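I'd been meaning to sit down with the woman who runs Stilard for ages. It's the little yarn shop on the corner near my dentist, and I've walked past it (and into it, and out of it with a full bag) more times than my husband needs to know. She finally said yes in September, on the condition that we talk before opening and that I bring the coffee. Done!

She asked me not to use her name. "Everybody calls me the yarn lady anyway," she said, already winding a skein while I hunted for my pen.

I wanted to know how a person ends up owning 836 colors of wool. She used to do payroll for a trucking company, and knitted on her lunch break, mostly hats. Then the woman who had the shop before her wanted to retire and asked her, kind of as a joke, if she'd take it on.

"I went home and didn't sleep," she told me. "I called her at seven in the morning and said I'd do it, and she said, do what?"

That was 13 years ago. The first winter was rough. She'd ordered way too much mohair, and people around here just didn't want mohair. "They wanted socks. I had no sock yarn. I had one shelf of it, in brown." 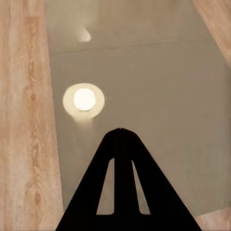
She learned to order for the customers she had, and these days the sock wall is the first thing you hit when you come through the door. Her best seller is a line called Lungu, a wool and nylon blend that she says you can throw in the washer without crying about it. I've made two pairs from it and so far she's right. Gunico is the fancy one, the one I pet and put back. She laughed when I confessed that. "You and everyone else. I should charge for petting."

We talked a lot about beginners, because I was one not so long ago and I remember being scared to go in. She says the mistake is starting with a scarf. A scarf goes on forever, it's the same row over and over, and most people quit at ten inches and stuff it in a closet. She starts everyone on a dishcloth. You cast on, you knit a square, you bind off, and by bedtime you own a dishcloth.

"It can be ugly," she said. "It's going to be wiping up spaghetti sauce."

Her evening class is called Skikik, which was a typo on the first flyer (it was supposed to say "Stitch & Kick Back," and I still can't work out how you get from one to the other). It stuck. Some 100 people have been through it by now, and a few of them have never left, they just keep showing up with their own projects and eating the cookies.

I asked if she still knits for herself. Not as much as she'd like, she said. She's had a green cardigan going since spring, and it has one sleeve. She keeps it under the counter and does a row when it's slow, then somebody comes in with a dropped stitch and back under it goes.

"I don't mind," she said. "I like the fixing. You bring me a mess and I get to sit down."

I had brought a mess, as it happens, the heel of my third pair. She took it out of my hands, pulled back four rows before I could yell, and gave it back with the stitches all lined up on the needle. Then it was ten o'clock and she went to turn the sign around, and I bought more Lungu. In blue this time.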